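# Chapter 4: The Last Stretch of Street

When a company says it has automated a job, ask which part. The answer is usually smaller than the announcement. A warehouse may sort parcels by machine and still need people to pick up what the machine drops. A delivery firm may plan every route by software and still need somebody to find the right gate. This chapter follows one such firm, Grakau, through its first months with a routing and driving-assistance system called Femov, and asks what changed for the people who drove for it.

The sales material for Femov promised that drivers would become "supervisors of the route." Manju Semwal, who had driven for Grakau since before the company had an office, kept a copy of that page folded in her sun visor. Her hours did not change. Her pay did not change either, at least not at first. What changed was that she no longer chose the order of her stops, and that a delay of more than 4 minutes at any address now asked her for a reason from a short menu. None of the reasons on the menu was "the customer wanted to talk," and she had plenty of customers who did.

Her streets were the older residential kind, one lane of concrete in places, with walls close to the road and vehicles left wherever their owners found room. Maps treat a street like that as a line with a speed attached.

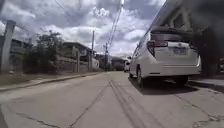

Drivers carry a great deal of knowledge that never gets written down. They know where a van can stop without blocking a neighbor, which dog is loud and harmless, and which end of a lane to enter from after rain. Economists sometimes call this *tacit knowledge*. Grakau's managers called it "driver preference," and for most of February they treated it as noise to be removed from the data.

Mohit Nishad, a dispatcher, saw the results before anyone above him did. Under the old arrangement he took calls from drivers and moved stops around by hand. Under Femov he was told to stop doing that, and then, as complaints came in, he was told to do it again, this time through an override screen. The override went into the monthly report as a system decision. On paper the software was running the routes. In the office, Nishad was still on the phone.

It would be easy to read this as a story about bad software. Femov did cut fuel costs, and new drivers liked having a route they could follow on their second morning. The harder question is who got the benefit and who did the extra work that made the figures look good. Keep it in mind as you read the interviews in Section 4.2.

**Key terms:** automation, tacit knowledge, override, hidden work

## 4.1 What the Contract Said

Grakau signed with the supplier, Plutovow, on 30th March. The agreement ran to 100 pages, and drivers were mentioned on 2 of them.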